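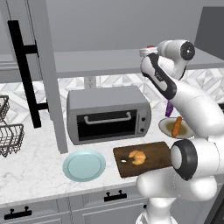 Simulated kitchen, arm raised towards the shelf. Croissant on the cutting board.

4. Rehearsing in the simulator

The Guko notes say a job that passes in the simulator can go straight to the bench. We tried that at the Ridgeway workshop in September and don't advise it. Treat a pass as permission to start testing.

4.1 Load the kitchen file and wait for the counter to appear. If the arm comes up with its base sunk into the worktop, your scale is wrong. Go back to section 3.

4.2 Set the speed to 25 per cent. The default is 80, a figure chosen by someone who wasn't paying for the gearbox.

4.3 Jog each joint in turn, both directions. Watch the elbow. It sits low over the counter in some poses, and the planner is more relaxed about that than you should be.

Note: the collision warning only checks the links. It ignores whatever the gripper is holding.

4.4 Run the reach test to the shelf and back, 200 times, with the objects shuffled between runs. 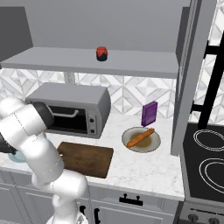 4.5 Open the log and read the failures one by one. The summary screen gives a success rate and little else, and it scores a dropped item as a success if the gripper closed on it first. Folholm builds have the same fault.

4.6 Change the friction setting by a small amount and repeat 4.4. If the results fall apart, the job was leaning on a number you guessed.

CAUTION: Do not copy the simulator's joint limits to the real controller. Measure your own arm with the power off and enter those.

4.7 Save under a new name. Version 2 of the Cluncombe plug-in overwrites the old file without asking.

The oven door can be opened by the arm in theory. We have left it out of this guide until we see it done twice running.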